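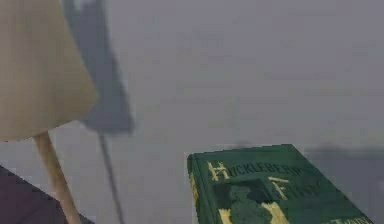
2 min read

A copy of Huckleberry Finn and a lamp. For the last few weeks my idea of housework has been putting one near the other without knocking anything over, and doing it in a simulator, where nothing I drop has to be picked up off the floor.

People ask me if a robot can tidy a living room yet. My brother-in-law Halfdan Toft asks every time he visits, usually while moving his kids' stuff off my couch. My answer is still no, and the book is a good way to explain it.

Picking up a book sounds like the easy part of cleaning a room. It's a box with a title on it. But a hardcover lying flat has no edge you can get under, so a person slides it to the side of the table, lets it hang over, and pinches it there. You did this last night and don't remember it. A machine has to come up with the slide, or be shown it many times. Grab the book by one cover and it opens. Grab it by the spine and you had better have a firm grip, as a hardcover is heavier than it looks.

Then there's the lamp. The shade throws a big soft shadow on the wall and the stem throws a thin one next to it, and on plain gray they stand out as much as the real thing. An early version of my setup treated dark patches like that as objects and steered around them. I changed the lighting from run to run and that mostly went away, though it still slows down near a strong shadow — I haven't found out why.

I ran the book task 300 times with the lamp kept well away from it. Those went fine and I was pleased with myself for an evening. Then I moved the lamp closer and the results got bad fast. Vibeke Nørgaard, who has worked on this kind of thing longer than I have, told me to stop adding runs and look at the failures. She was right. Most of them were the same failure: the arm had the book, then swung it wide on the way to the shelf.

I could have started with real furniture. I didn't want to pay for the lamps.

What I'd expect to see in homes first is the boring stuff on flat floors, which we already have, and after that maybe one chore done slowly in one place. Loading a shelf that never moves. Folding towels, if you don't care how long it takes. A whole room is a different job. Every object wants its own way of being held, and half of them are next to something you can break.

Next I'm going to try two books stacked, with the top one crooked. I'll post the numbers in December if there are any worth posting.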